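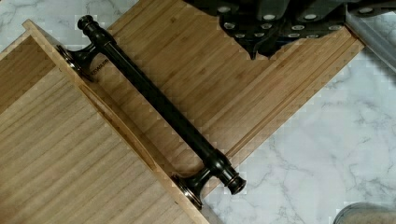 BORIMBERG, September

Brutau Drawer and Handle Notes
README, version 4

Hello, and thank you for opening this file before anything else in the folder. It goes with the Brutau collection, a set of pictures and written notes on drawer fronts, cupboard doors and the pulls, knobs and bars that go on them. We began it as a list for our own workshop and it has grown a good deal since (there are now more than 55 entries), so a few words on how it is laid out seemed only polite.

What is in an entry

Each entry has one picture and one short text note. The note gives the kind of fitting, its colour and finish, the shape of the ends and the posts, and whatever the fitting is lying on or fixed to. If there is a maker's name we copy it down as it appears, capitals and all. The entry at the top of this page, for example, has KOHLER on the flared base of one post, in small raised letters that are dark on dark and very easy to miss, so please do look twice before you write "unmarked" in that column!

How we describe finishes

This is where most of our friendly arguments happen. A dark bronze bar like this one can look nearly black along its length and then quite coppery wherever the light catches an edge. We put it down as "dark bronze, copper highlights" and leave it there. Please don't enter it as black, however tempting, or it ends up sorted with the painted iron pulls from Plirov and is a nuisance to find again.

Ends are entered separately from the bar. We say "ringed knob", "ribbed with cap", "plain" or "other", and "other" needs a line of explanation.

Wood and boards

For wood we only note what can be seen: light or dark, straight grain or wavy, raised edge or flat. We don't guess at the species. Bamboo is the one exception, as the narrow strips and the little node marks give it away.

Folders

brutau_fronts: drawer panels and doors
brutau_pulls: bars, knobs and cup handles
bach_notes: the older Bạch notes, typed up again, 7 files
spare: duplicates, kept for now

Known gaps

Sizes are missing for 5 entries in brutau_pulls. Screw spacing was never recorded in the Bạch notes and we have left those cells blank. Corrections are very welcome, and a plain text note dropped in the spare folder will do nicely.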